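Print this page | E-mail this page

Jardine Building, second floor
Walk-through checklist with comments
Nov 10, 2021. Walked by: Struan Kinnear

Marks: OK / FIX / WATCH / N/A. FIX means somebody gets a work order. WATCH means I look again next time. Comments typed up same evening from my clipboard, excuse the shorthand.

1. WAY IN AND WAY OUT

1.1 Street door opens fully, closes on its own. FIX. Closes, but slams the last few inches. Closer needs adjusting. Was on the September list too.

1.2 Stair treads and nosings. FIX. Strip lifting on the top landing, left side going down. I could get a finger under it. Tape on it for now, tape is not a repair.

1.3 Handrail both sides, no wobble. OK. Bracket that was loose in September has a new screw in it.

1.4 Stair lights. WATCH. All on. One at the turn takes its time coming up to full brightness.

1.5 Back exit clear on both sides. FIX. Inside fine. Outside, recycling bins again, pushed up against the door so it only opens partway. Moved them myself. Iser Street tenants share that alley so talk to them as well as ours.

1.6 Exit signs lit. OK.

1.7 Exit lights on battery. FIX. Held the test button, back hall unit went out inside a minute. Battery's done. Brandimico has the part number from last year.

2. FIRE

2.1 Extinguishers in place, gauge in the green, tag current. FIX. Gauges good. Kitchenette one was sitting on the floor behind the trash can, needs to go back up on its hook. Tag dates fine.

2.2 Pull stations visible, nothing in front. OK.

2.3 Smoke detectors. OK. Brandimico tested them with the panel, report's in the binder.

2.4 Fire doors not propped. FIX. Stair door held open with a wedge when I got there. Took the wedge. This is the one that would get us written up faster than anything else on the page. If people want that door open all day the answer is a hold-open magnet tied to the alarm, ask Brandimico for a price.

2.5 Storage below the sprinkler heads. WATCH. Supply closet, top shelf. Boxes of paper goods getting up there. Room left but not a lot.

2.6 Evacuation map posted. FIX. It's up, but it's the old map, shows the closet as an exit. Print new ones.

3. FLOORS

3.1 Wood floor, main room. OK. Went over it in socks, then with the flat of my hand along the window side where it gave trouble before. No raised edges that I could feel. Didn't find any popped planks.

3.2 Finish. WATCH. Traffic lane from the door going dull. Not slippery. Vendano quoted a screen and recoat last time and it's good for 37 days, so if we want that price, say so before it runs out. Whoever does it, I want to know what product is going down. The last one had people sliding for a week.

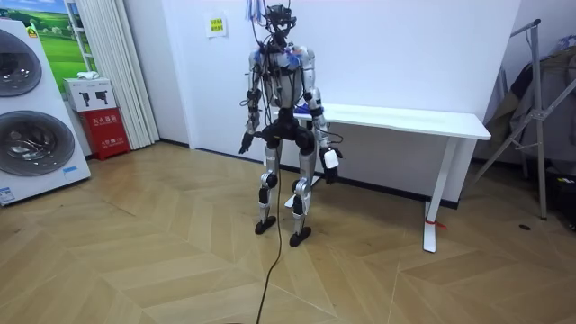
Item 3.1, main room floor.

3.3 Mats at entrances. FIX. Corner of the front mat curls. Flipped it, still curls. Replace it, get the heavy kind with the rubber border.

3.4 Thresholds. OK. Metal strip into the hall is screwed down tight.

3.5 Restroom tile. FIX. Grout gone in a patch by the sink, water's getting under. One tile rocks. Small job now, bigger if left til spring.

3.6 Wet floor sign on site. OK. Found it in the closet, under everything. Should hang by the door where a person can grab it.

4. ELECTRICAL

4.1 Panel clear, door closes. FIX. Folding chairs leaned on the panel. Needs three feet clear in front, all the time, no exceptions for chairs. Put tape on the floor.

4.2 Breakers labeled. WATCH. Labeled, but in pencil, and two of them say "lights" with no room.

4.3 Outlet covers. FIX. Cracked cover in the hall below the coat hooks. Dollar part.

4.4 GFCI trip and reset. OK. Kitchenette and restroom both tripped and both came back.

4.5 Extension cords not used as permanent wiring. FIX. Space heater in the front office on a thin brown cord running under the rug. Unplugged it and left a note. Heaters go straight in the wall or they go home. Landlord side of this: the office is cold, I had 20 minutes in there and kept my coat on. Fix the radiator valve and the heater problem goes away by itself.

4.6 Power strips not daisy chained. OK.

5. FURNITURE AND HOUSEKEEPING

5.1 Tables steady, legs tight. OK on the ones I leaned on. White tables good. Older brown folding one in the closet has a latch that doesn't catch, put a DO NOT USE sign on it. It'll pinch somebody.

5.2 Work surfaces clean at end of day. WATCH. Wipe down AND pick up. Little scraps end up on the floor, then in the vacuum brush or in somebody's shoe.

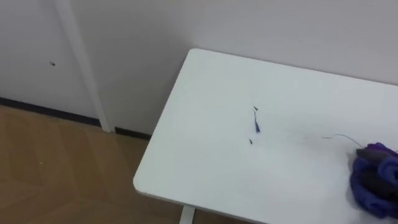
Item 5.2. Tabletop, small blue bits on it.

5.3 Shelving anchored. FIX. Tall unit in the closet is not fastened to the wall. It was on my September list as done. It is not done. L bracket, stud, two screws.

5.4 Trash out daily. OK. Vendano does it weeknights. Weekend groups have to take thier own down and mostly they do.

5.5 Cleaning chemicals labeled and shut. FIX. Spray bottle with something yellow in it and no label. Poured it out per the sheet, tossed the bottle. If you decant it, label it. Bleach is next to the ammonia cleaner again, separate shelves please.

5.6 Cloths, mops, rags. WATCH. Keep the clean ones folded in one spot and the used ones in a bin with a lid. Anything that's had floor oil or furniture polish on it goes in the metal can and nowhere else, oily rags can heat up by themselves in a pile. The metal can was in the basement. I brought it up, it lives by the mop sink now.

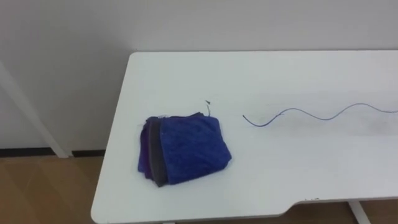

Same goes for mop heads. Hang them, don't leave them standing in the bucket. The bucket itself is fine, wringer's fine, wheels a bit gummy.

5.7 Step ladder. OK. Feet good, spreaders lock. Somebody's been standing on the top cap though, there are shoe prints on it.

6. KITCHENETTE

6.1 Fridge temp. OK. Thermometer on the middle shelf reads 37.

6.2 Microwave door seals. OK. Dirty.

6.3 Hot water at tap. WATCH. Too hot for hands after a minute running. Turn the heater down a notch and check again.

6.4 Coffee maker auto shutoff. FIX. Doesn't. Left it on and went and did section 4, came back, still on. Replace.

6.5 First aid kit. FIX. Out of medium bandages, burn gel expired. Four pairs of gloves left. Restock and put the list inside the lid.

7. AIR, WINDOWS, REST

7.1 Windows open and stay open. FIX. Second from the corner drops. Sash cord. Keep it shut until done, sign's on it.

7.2 Guards and screens. OK.

7.3 Vents not blocked. OK.

7.4 Filters changed. FIX. No date written on it and it's gray. Should be on the same schedule as downstairs.

7.5 Water stains on ceiling. WATCH. The one in the hall has not grown past my pencil line from September.

FIRST THINGS FIRST

Wedge in the stair door, back exit bins, panel clearance, exit light battery. Those inside 24 hours, call me when done. Shelf anchor and the stair strip by end of the week. Everything else can go on the regular order.

Wedges: if I find another one I'm keeping that one too.

Copy to office binder, copy to Brandimico for sections 1 and 2 only, copy to Vendano for 3 and 5.

S. Kinnear

Print this page | E-mail this page

Recent items
Jardine Building, first floor, walk-through checklist
Jardine Building, second floor, September walk-through
Alley and bins: note to Iser Street tenants
Floor recoat quote, Vendano
Alarm panel test report, Brandimico
Winter list: salt, mats, shovels
Space heater rules (one page, post by the door)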